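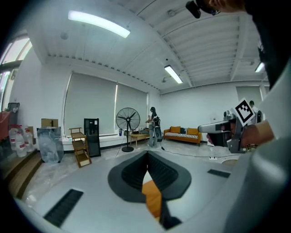

Stirevley Sermon Index

A data card for the verse-level index of the Stirevley sermon transcripts, release 3.

Summary

The Stirevley Sermon Index links passages of Scripture to the places where they are quoted, paraphrased or alluded to in a set of 737 English-language sermons. Each sermon has been transcribed, split into paragraphs and tagged by hand. The index holds 3,795 tagged references. It is meant for people preparing Bible studies, for students of preaching, and for anyone who wants to know how a given verse has been handled from the pulpit.

The sermons were preached over a span of 35 years in congregations in and near Grudcombe. Most are expository series that work through one book at a time. Romans, Ephesians, Hebrews and the Gospel of John take up a large share. The minor prophets are thin, and there is no series on Numbers or either book of Chronicles.

What is in the download

sermons.csv: one row per sermon, with an ID, title, main passage, series name and length in words.

paragraphs.csv: the transcript text, one row per paragraph, keyed to the sermon ID.

references.csv: one row per tagged reference, with book, chapter, first verse, last verse, reference type and paragraph ID.

books.csv: the 66 book names and the short codes used in the other files.

notes.txt: known errors and open questions, newest first.

All files are UTF-8. Commas inside text fields are quoted. Verse ranges that cross a chapter break are entered as two rows sharing the same group number.

Reference types

quote: the preacher reads the words of the verse, whole or in part, from a printed translation.

paraphrase: the preacher gives the sense of a verse in his own words and the verse can be identified with confidence.

allusion: a phrase or image points to a passage without naming it. "The lamp under the basket" is tagged as an allusion to Matthew 5:15, with the parallels in Mark and Luke listed in the group.

mention: the verse is cited by number only, with no wording given.

Where a New Testament verse quotes the Old Testament, only the passage the preacher names is tagged. If he names both, both are tagged. Release 1 tagged both in every case, and users found that this made Isaiah and the Psalms look far more prominent than they are in the preaching itself.

Text and numbering

Verse numbers follow the usual English numbering. Psalm titles are not counted as verse 1. Readers working from a Hebrew text will need to adjust for Joel, Malachi and many of the Psalms.

The preachers used several translations, and they often switched partway through a sermon. The translation column is filled in only when the preacher says which one he is reading. It should not be used to measure which translation was preferred.

How the transcripts were made

Older sermons came from cassette and were typed by ear. Later ones were run through the Torarum transcription tool and then corrected against the recording. Typical sermons in the first group are under 2,000 words because only the main body was typed, with prayers and notices left out. Sermons in the second group include the opening prayer, marked with P in the section column.

Proper names of church members have been removed and replaced with [name]. Pastoral stories that could identify a family were cut, and the gap is marked with [cut]. Please do not try to restore these from other sources.

Known problems

Allusions were tagged under the Oddsson guidelines from release 2 onward. Before that each tagger used personal judgment, and series HEB and JN1 have not been redone. Expect fewer allusions there than the preaching contains.

"The apostle says" with no further detail is left untagged unless the wording settles it.

Eleven chapters of Jeremiah carried the wrong book code in release 2. This is fixed.

Sound quality is poor on the cassettes for the Galatians series. Doubtful words are followed by [?].

Uses we would discourage

The index covers one group of churches with a shared outlook on covenant, baptism and the last things. It does not stand for English preaching in general. Counts of how often a verse appears say little about how much weight it was given, as a single sermon on John 15 may cite verse 5 a dozen times.

License and corrections

Free for study, teaching and non-commercial use. Please credit the Stirevley Sermon Index and give the release number. Corrections should include the paragraph ID and the proposed tag. They are read in batches, and the next batch will be handled in June.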